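Skurkermont Chores
Data card and README, last edited 15/11/2025

What this is

A set of recordings of robot arms doing housework and light shop work, slowly. It was put together to answer a question that Guilan Ding's mother asks at every holiday dinner, namely when the robot is going to do the dishes. The short version is "not this year." The long version is the rest of this file.

There are 789 episodes. Each one is a single attempt at a single chore, from the arm leaving its rest pose to the operator calling it done or giving up. Attempts that were given up on are still in the set. We think they are the most useful part, and we would say that even if there were fewer of them.

What's in it

Three chore families:

dishes — stacking, unstacking and moving bowls and cups, no water involved
cloth — folding hand towels, flattening napkins, putting a rag in a bin
bench — sorting fasteners into trays, hanging tools on pegs, wiping down a surface

Each episode folder has the video, the joint log, a one-line instruction in plain English, and a notes file. The notes file is free text and varies with who was on shift. Yuxi Qin writes paragraphs. Guoqing Lu writes "ok" and "not ok." Please don't train anything on the notes.

How it was collected

All of it was recorded at our Ustville room, with a person driving the arm by teleoperation for the demonstrations and a learned policy driving it for the rest. The two are marked in the field called driver, with values person and policy. In the October batch the field was blank for the first 2 sessions; Yiran Shao went back and filled it in by watching the arm, on the theory that a person hesitates before a mistake and a policy does not. Her labels are marked as hers so you can drop them if you don't care for the theory.

Instructions were written before each attempt and were not edited afterward. If the instruction says "stack the bowls" and the arm put them in a nice row, that episode is a failure with good table manners.

Scoring

Every episode has a score of 0, 1 or 2.

0: the chore is not done
1: the chore is done in a way you would redo yourself once the robot had left the room
2: done

We argued for a long time over the middle value. Tamara Fedoruk wanted it gone, on the grounds that a half-folded towel is a towel. It stayed in. A good share of real housework, including most of what gets done in our own kitchens, is a 1.

So can they do chores yet

Some. Bench sorting is the strongest family, mostly on account of trays that never move and screws that don't wrinkle. Cloth is the weakest. The policy treats a hand towel as a new object every time it shifts, and in fairness so do several of the operators.

Dishes fall in between, and they are where people get fooled. Nested bowls look like a solved problem. They have round rims, bright colors and an obvious order from big to small. 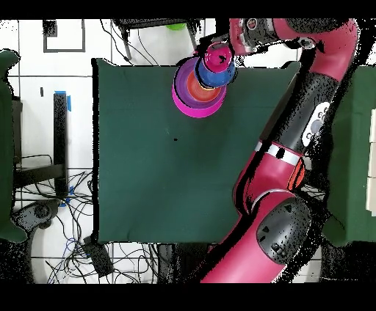

The trouble is that a stack behaves like one thing until it doesn't. A grip that holds one rim may or may not hold its neighbors, and the policy has no good way to tell from the head camera alone. If you are working on dishes, split your results by whether the instruction asks for one bowl or the whole stack. Averaging the two gives you a number that describes neither.

None of these episodes has a full sink, a greasy pan, a cat, or a person trying to get past to the fridge. Anyone reporting "household" results on this set should say so near the top and not in a footnote.

Known problems

Depth is noisy along the edges of the arm. We left it raw. If you mask the arm out, pad the mask generously.
The floor shows up in a lot of views and some models get very interested in the tile grid. Crop to the table if yours does.
A few instructions have typos. "Fold the trowel" is one of them and no policy has managed it.

Loading

The Xu loader reads the set as is. Grandari users need to rename the joint log to state first. Both expect the folders unzipped, and neither will tell you so in its error message.

Contact

Guilan Ding for access and licensing, Guoqing Lu for anything in the joint logs. Keep the subject line short, and include the episode ID. "The towel one" is not an episode ID.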